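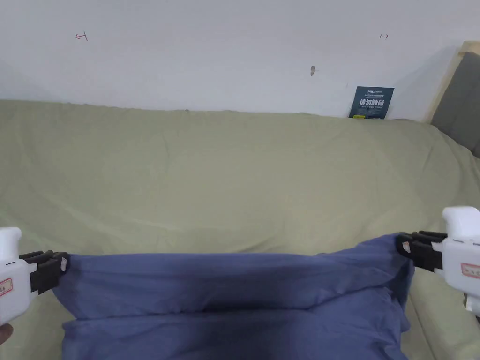 4.2 Grasp-pair consistency during bimanual cloth handling

The policy in Section 4.1 predicts the two gripper poses independently, each in its own wrist frame. For rigid objects this is adequate. For cloth held at two corners, small errors in the two predictions add up along the line between the grippers, and the fabric either sags below the height assumed by the planner or is pulled tight enough to slip from the jaws. We therefore add a relative term to the action representation and evaluate it on folding and spreading tasks over a bed.

Let p_L and p_R be the positions of the left and right jaw centers in the shared head frame, and let d be the vector from p_L to p_R. At each step the network outputs the two end-effector deltas as before, together with a predicted change in d. The predicted change is not executed directly. It enters a small least-squares problem, solved at every control step, that finds the pair of deltas closest to the network output subject to an upper bound on the length of d. The bound is set when both jaws first report closure and is held fixed until either jaw opens. We do not estimate the stiffness of the fabric.

Figure 3 shows the state in which the term matters most. Both upper corners of a blue cloth are held, the cloth hangs in a shallow curve between the jaws, and a horizontal fold crosses its middle. The lower portion extends past the bottom of the head view, so the policy cannot observe the free edge and has to rely on d and on the shape of the visible part. The pale green bed sheet underneath has wrinkles of its own. In early training runs the segmentation branch sometimes assigned these to the held cloth, and we now mask the background using the depth difference between the two layers.

Training data consist of 1568 demonstrations recorded with hand-held grippers. Segments in which only one jaw is closed are kept, with the loss on d set to zero. Ghazal Ghasemi labeled the closure events by hand for the validation split; for the remainder we use the jaw width signal with a fixed threshold. Labels produced in the two ways disagree mainly on thin fabrics, where the closed width with cloth is close to the closed width without it.

The planner runs inside Rora, our task executive, and receives head-frame poses from the Prekutine tracking module. Hendrik Nel rewrote the module's time alignment after we found that the left and right streams could be offset by up to 2 frames. An offset of this size has little effect on single-arm tasks but appears as a false change in d whenever the grippers move in opposite directions. All results below use the corrected streams, and models trained before the correction were discarded.

Figure 3. Two-corner hold of a blue cloth above a green bed sheet, seen from the head camera.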